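Open day at Trenby, and the arm that wouldn't let go

I nearly didn't go. Wednesday was pouring, the bus out to Kalness takes forever, and I'd already been to two robotics open days this year where the most exciting thing on offer was a branded pen. I'm so glad I put my boots on, because Trenby spent half the afternoon talking about something that broke!

Quick background for anyone who hasn't been following along. Trenby is a small outfit, 17 people on two floors of an old flour warehouse, and they train robot arms to do household tidying. Sorting, folding, putting things away in boxes. A lot of their training material comes from people doing those same jobs by hand with trackers strapped to their wrists, and the arms learn from the recordings. The arm they use most is the Momex, a two-armed bench model with soft fingertips. The gripper controller is their own work and they call it Cruzado.

We started downstairs with tea and those jam biscuits that stick to your teeth, then went up in two groups. I landed in the one led by Teodoro Mercado, who looks after safety there and talks with both hands. He got straight into it. Back in May, during a routine run of the plastic bag task, the left gripper closed on a bag and stayed closed. The operator hit release. Nothing. She hit it again and the fingers squeezed harder.

Bags, it seems, are a nightmare for these machines. They're thin and half see-through, they change shape every time you breathe near them, and there's almost nothing for a force sensor to feel. A person just rubs the two layers between thumb and finger and knows.

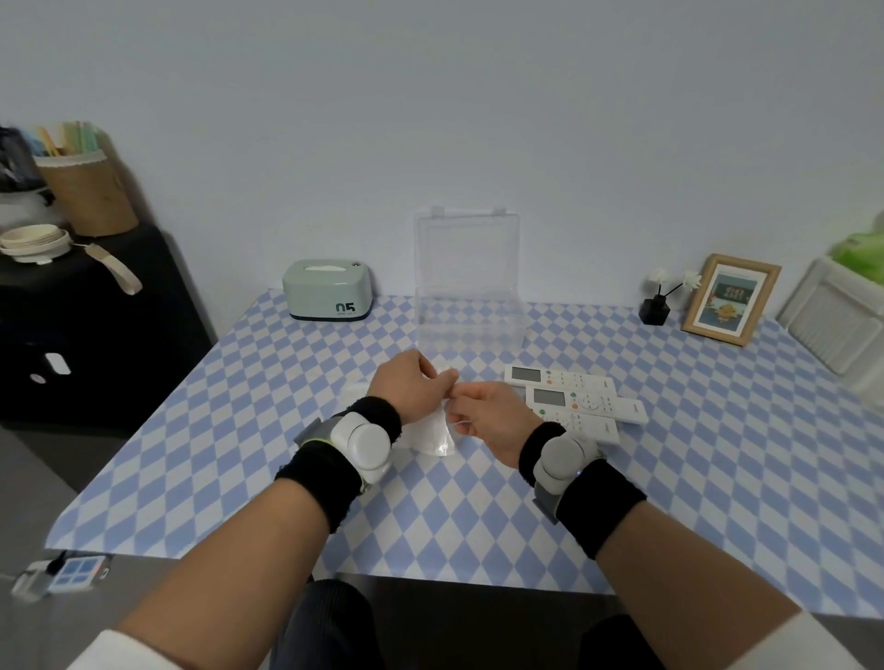

Teodoro's explanation of the fault was the best ten minutes of the day. Cruzado decides whether it is holding something by looking at the force on the fingertips. With a bag, that reading sits so close to zero that the controller kept deciding it had dropped the thing and tightening up to catch it. Fine so far, because there's a cap on the squeeze. But a software update had put the "am I holding anything?" check ahead of the release command in the queue. So every time the operator asked it to open, the check ran first, said no, and the gripper tightened. The release never got its turn.

The operator had reached in with her free hand to pull the bag clear, and the fingers caught the side of her glove. She wasn't hurt. She hit the red button with her elbow, the power cut, and then came the second problem: with the power off, the gripper held its position. It's built to do that so it won't drop a mug on your foot, which makes perfect sense until the mug is your glove. She slid her hand out and left the glove behind. They still have it, in a frame by the kettle.

What I loved was how open they were about the weeks afterwards. They reproduced the fault on the bench 54 times out of 100 tries with the old queue order. After the fix, with release moved to the very top and a hand lever added to open the fingers with the power off, they did another 100 and got none. Somebody in our group asked whether a hundred was enough and Teodoro said no, and that they were still running them. Good answer, I thought.

We got to try the lever. It's orange, a bit longer than my thumb, and stiffer than I expected – I needed two goes. A girl of maybe ten got it first time and was extremely pleased with herself. Teodoro wrote "stiff" on the back of his hand, so perhaps that will change.

The new rule on the floor is that you don't reach in until the arm is parked, no matter how silly the thing it's stuck on. There's a yellow line on the bench to mark it. He told us people still drift over it when they're concentrating, himself included, so they're testing a light curtain that stops the arm when a hand crosses.

Practical bits: entry was free, there's a ramp at the side door on the laneway, and the lift is slow but it works. Upstairs gets warm, so leave your jumper in the car. Parking is hopeless. They're hoping to run another one in spring and I've already put my name down. Ask to see the glove.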